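Faith in the Birar district: frequently asked questions

Which churches are the biggest?
Baptists first, then Methodists. Catholics mostly down in Bawa, near the harbor. Orthodox families are fewer, one parish, up on the Imham road.

How many congregations in all?
16 that we know of. House churches come and go so don't hold us to it. List gets updated in August.

Do you count members or people who show up?
Members, as each congregation reports them. Some count babies, some don't. The Bawa parish gave us 900, which includes the summer people.

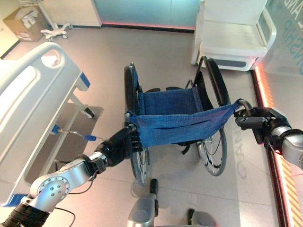 A reader in Imham wrote in that the summer people shouldn't count at all, they're on the rolls back home too. Fair point. We print what the parish sends but we'll add a note next time.

Is there a mosque?
Yes, in Ridano, second floor over the old bank. Friends and neighbors welcome at the evening meals during Ramadan, just call ahead. Parking is on the street only.

And a synagogue?
Not in the district. Jewish families here meet in homes for the holidays, and some travel for services. Ask the interfaith desk and they'll put you in touch.

What languages are services in?
English nearly everywhere. Spanish at 11 in Bawa, after the early Mass. Haitian Creole at the Pentecostal church in Ridano, evenings. Call first, the times move arond.

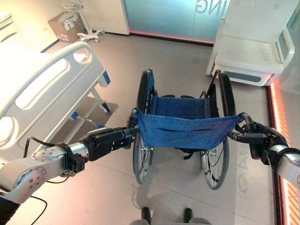 Could you list the Portuguese prayer group too, one commenter asked, we've been meeting in Imham for ages. Done, it's on the languages page now. Sorry for the wait.

Why are your numbers different from the census?
The census doesn't ask about religion. Ours come from the congregations plus a mail survey, 400 forms back last time. Small sample, so go easy on the percentages.

What about people with no religion?
Biggest group under thirty, going by the survey. Older folks tick a church even if they dont attend.

My church is missing. How do I add it?
Send the name, street address and service times to the interfaith desk in Ridano. No fee.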